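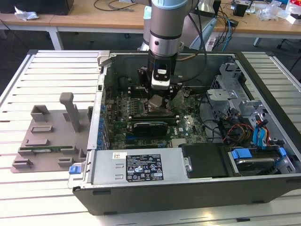

# Dust build-up and idle temperature in second-hand desktop computers

Student: Jayson Cabanatuan
Module: Applied Measurement, second-year project
Submitted: 21 April 2024

## 1. Background

The Pascual building in Gunovport houses the reuse store where the college sends its retired desktop computers. Machines arrive there after several years in teaching rooms and are passed on to local households. Staff at the store clean each case before it leaves, but the time spent on this varies a good deal between people. The project asked whether a full clean lowers the idle temperature of the processor by enough to justify the extra work, compared with a quick clean of the outside vents only.

Dust affects cooling in two ways. It narrows the gaps between the fins of a heatsink, so less air passes through, and it forms a layer on the metal that slows the transfer of heat. The first effect is usually the larger. Fans also collect dust on the leading edge of each blade, which adds noise and a little drag.

## 2. Method

Temperature was read from the sensor built into the processor, using a logging program written for the project and named Arnine. It takes one reading per second and writes it to a plain text file. Each run lasted 3,000 seconds, with the machine switched on, no programs open and the network cable unplugged. The first part of every run was dropped, as the temperature was still rising.

Each machine was logged three times:

1. as received;
2. after the quick clean (outside vents brushed, case left closed);
3. after the full clean (side panel off, heatsink and fans brushed and blown out, power supply vents cleared).

Thermal paste was not replaced at any stage. Replacing it would have made the third result impossible to read, as any drop could have come from the paste. Room temperature was noted at the start and end of each run and subtracted, so all results are given as a rise above the room.

The plan was to test every machine in the December intake, which came to 182. Of these, 93 started without a fault and had a sensor that Arnine could read. A further group was left out after the first run because the fan speed was fixed in the settings and the password was not known. This left 52 machines with a complete set of three runs.

## 3. Results

The quick clean made little difference. In most machines the change was smaller than the spread between repeated runs on the same machine, and it can't be separated from noise.

The full clean gave a clear drop in nearly all cases. It was largest in machines with a front intake close to the floor — these had the thickest dust on the heatsink. Small cases with a single fan came next. Large towers with two fans showed the least change, and a few showed none.

Fan noise was not measured. Several machines sounded quieter after the full clean, but this was an impression only and is not used below.

## 4. Sources of error

The built-in sensors report whole degrees, which limits what can be said about small changes. They are also not calibrated against each other, so readings should be compared within one machine and not between machines.

Room temperature was a bigger problem than expected. The heating in the Pascual building switches off in the early afternoon, and some runs crossed that point. Taking the mean of the start and end readings corrects for a steady fall but not for a sudden one. The runs most affected were repeated the next morning.

The order of cleaning was always the same. A machine can't be made dusty again in a controlled way, so there was no practical way round this.

## 5. Recommendations

The store should stop doing the quick clean as a separate step. Low front-intake machines and small single-fan cases should be given the full clean. Large towers could be checked by eye and cleaned only if dust is visible on the heatsink fins.

Nemeo, which supplied the brushes and the air blower, has agreed to leave both at the store until the end of the summer term. The log files and the source code for Arnine are in the project folder, with a note on the file format.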